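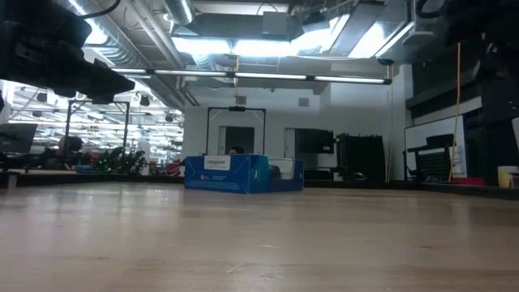
*One of the two-arm tables at the Plorkmont open day, blue box and clear tub at the far edge.*

Notes from the Plorkmont visit, March. Typed up fast on the train home, so forgive the order.

Went with Xóchitl Cervantes from our packing side. Her idea to go, I mostly wanted to see if two-arm cells have gotten any nearer to something we could put on the returns bench. Short answer: nearer, yes. On our bench this year, no.

**Getting there**

Doors at 9:30. Building is 1641, which is at the back of the park, past the tire place, and the sign on the road still says Covetti. They moved out but the sign stayed. We drove by it twice. Parking fine once you find it. Sign in, safety glasses, a sticker, coffee that ran out before ten.

40 people on the list. Mostly small manufacturers, a few from the college, one guy from Beltrán who I know from the conveyor job and who asked the good questions all morning.

**The talk**

Skip it if you go. Slides on where the lab came from, who pays for it, the usual. The one part I wrote down: they want 2000 good runs of a task before they try letting the arms do it alone. A run is one person driving the arms through the job start to finish. Bad runs get thrown out, and they were pretty open that early on a lot of them are bad.

Xóchitl asked how long a run takes. Depends on the task, they said. Pushed a bit, they said a simple pick and place is under a minute when the driver is warmed up. Folding is much longer. So do the math on folding and you see why everybody shows pick and place.

**The floor**

Better. White room off the main lab, ductwork and tube lights overhead, tables with arms at each side. You can see through to the open part where someone is at a desk working, with a cluster of little units lit green on a bench. It felt like a working place and I liked that. Whiteboard, office chair, cables from the ceiling. Our shop looks worse.

Demo was sorting small packs, one arm holding a container steady and the other one dropping items in. Driver ran it by hand first so we could watch how he moved. Then the arms did it without him. Five tries. Four went fine. On the fifth it let go too early and the pack landed on the table, and the arm carried on like it hadn't. Went through the whole place motion with nothing in the jaws. They stopped it and reset by hand.

I asked if it knows it dropped something. Sometimes. There is a check but it is tuned loose, otherwise it stops all the time. That's the exact problem we had with the vision gate in the old line, so I had some sympathy.

Speed - slow. Xóchitl timed a few on her phone and a person beats it easily. They don't hide it. The pitch is that it can run when no one is there, and that you change the task by showing it new runs and not by calling an integrator. The second part is what intrests me. We change carton sizes all the time and each change costs us a service visit.

**Trying it**

They let people drive, line was long but it moved. I got two turns. Harder than it looks. Your hands go where you want, the gripper gets there a hair later, and you overcorrect. First turn I shoved a box clean across the table. Second turn I got one pack in the tub, crooked, and was very pleased with myself.

Xóchitl was good at it right away, of course. She said the trick is to look at the tips of the fingers and forget your own hands. The driver told her that takes new people a week. She's going to be unbearable.

No feel in the grips at all. You squeeze by eye. Soft packs are ok, anything thin and stiff wants to pop out sideways. I'd want to bring our own mailers and see, they said yes to that if we set it up ahead.

**Prorkham**

There was a second stop on the tour, the Prorkham gripper people, who have two desks and a workbench upstairs. Swappable fingers, a quarter turn and the old pair is off. Nice bit of work. Handled the wide pads and the narrow ones. No price given, "depends on volume", so not cheap. They'd send a loaner set but only for arms on their list and ours isn't on it. Asked them to add it. We'll see.

**Things I wrote down and don't want to lose**

- Lighting matters more than I thought. They trained a task with one set of lights on, turned on another, and it got worse. We have the skylight over returns. Ask about this.
- Table height. Theirs sits lower than ours. Arms on our bench would need a riser or we'd lose reach at the back.
- Cable from the gripper loops out at the top and it would catch on our shelf, no question.
- Guarding: theirs is a taped line and someone at the stop button. Won't fly with our insurer.
- Who fixes it at 2 am? No real answer. Phone support in office hours.

**Where that leaves us**

I'd go back with a box of our mailers and half a day. Not asking for money yet. Xóchitl wants to write up the returns task step by step so they can tell us if it's one task or six, she thinks six and I think she's right. She'll have a draft after the inventory count.

Out by 12:15. Sandwiches were decent, the egg ones went first. If anybody wants the Prorkham leaflet its on my desk under the tape samples.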